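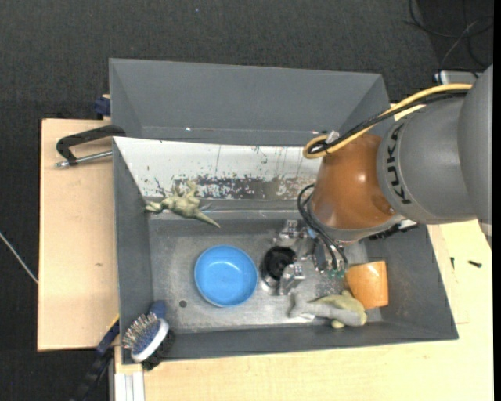 4. Cleaning the Basin

4.1 Before you start

The Flerkura basin is an open-topped unit with a metal floor, sloping gray walls and a round drain opening. Clean it at the end of each working day, and at any time the drain runs slowly.

You will need:
Two soft cloths
A nylon brush
Mild dish soap
A plastic scraper
Virkar drain key

CAUTION: Do not use steel wool, scouring powder or any cleaner that contains chlorine. These products pit the metal floor and soften the paint on the sloping panel.

4.2 Floor and walls

1. Remove all loose items from the basin.
2. Pick out solid waste by hand. Do not push it into the drain.
3. Mix the soap with 2 quarts of warm water. The water must be no hotter than 60 °C.
4. Wash the walls from the top down, then the rear compartment, including the seam along its lower side.
5. Wash the floor, working toward the drain opening. Brush in one direction only.
6. Rinse with clean water and wipe dry. Water left standing on the floor leaves marks.

NOTE: Light scuffing of the floor is normal and does not affect drainage. Do not try to polish it out.

4.3 Sloping panel

The white panel below the rear compartment is painted. Its lower half wears first.

1. Wipe the panel with a damp cloth. Do not use the brush.
2. Lift loose flakes with the plastic scraper, held flat. Leave paint that is still firmly attached.
3. Collect the flakes in a dry cloth before rinsing.
4. Inspect the panel for scratches and bare patches.

Bare patches may be touched up with Urnthorpe panel paint, white. Allow 16 hours before the basin is used again. If the paint has flaked across the full width, order a replacement panel (see Section 7, Spare Parts).

CAUTION: Flakes carried into the drain collect in the trap and are hard to flush out.

4.4 Drain

1. Insert the drain key and turn it counterclockwise until the strainer comes free.
2. Rinse the strainer under running water and brush both sides.
3. Wipe the metal rim of the opening. Check it for dents or sharp edges.
4. Refit the strainer and tighten by hand, then a quarter turn with the key.
5. Pour 2 quarts of clean water onto the floor and watch it drain. If water remains after 60 seconds, repeat steps 1 to 4.

4.5 Worktop

Wipe spills off the wooden worktop immediately. Check the joint between the basin and the worktop once a month. If the sealant has lifted, cut it out and reseal with Sitompul clear sealant.

For service intervals, see Section 5.

Rev. November 2021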